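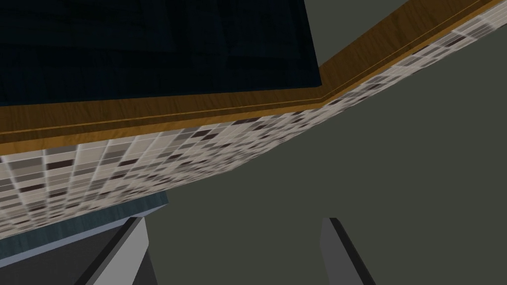 Eight Months of Escrow Ledgers

27 July 2019

My first office job was at Olley, a property management firm in Zindville with one window and a phone system older than I was. I answered an ad for a "records assistant." The pay was low and the bus stopped outside, so I took it.

The work was reconciling tenant deposits. Each building had a ledger, and each ledger was supposed to match a bank statement at the end of the month. When I started, 3 of the buildings had not matched in over a year. My predecessor had dealt with this by adding a line called "adjustment" and typing in whatever number closed the gap.

I removed the adjustment lines first. This was a mistake in sequence. I should have copied the files before touching them, and I lost two days putting the old figures back from paper.

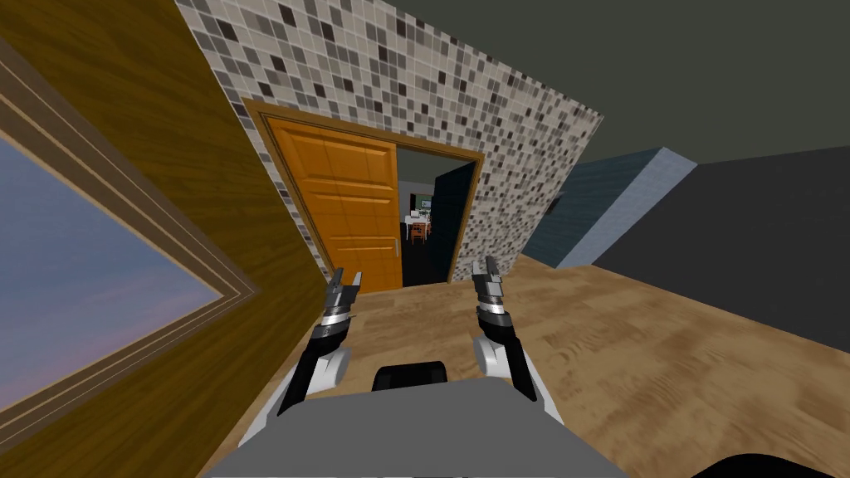

After that I worked backward from the oldest statement. Most of the differences were small. A deposit had been posted to the wrong unit, or a refund check had been written and never cashed. The bank kept uncashed checks open for six months and then sent a letter, and the letters were in a drawer under the coffee filters.

The large one was at the Engelhardt building, which was off by 3,000 dollars. It had 96 units, so there was a lot of paper to go through. I sorted by move-out date, then by check number, then by amount. Sorting by amount found it. The same contractor invoice had been paid twice in February, once from the operating account and once from the deposit account. The second payment should never have been possible. The two checkbooks were the same color and kept in the same box.

I wrote a one-page memo and suggested a second box. The contractor returned the money without any argument, which surprised the owner more than the error did.

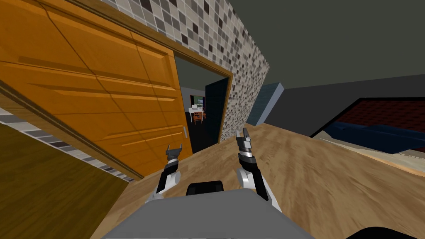
The owner then decided we needed software. He bought a package called Vinano, which came on 8 discs with a manual in a ring binder. It would not accept a unit number with a letter in it. Half our units had letters. I renumbered them in a spreadsheet and kept a printed key taped inside my desk - 14B became 1402, and so on - and for the rest of my time there I had to translate every maintenance call in my head.

I left after eight months for a job that paid slightly more and had nothing to do with buildings. I still reconcile my own checking account by hand on the first of the month, oldest item first. The last time it failed to match, it was a parking fee I had entered as a credit.

Filed under: work, old jobs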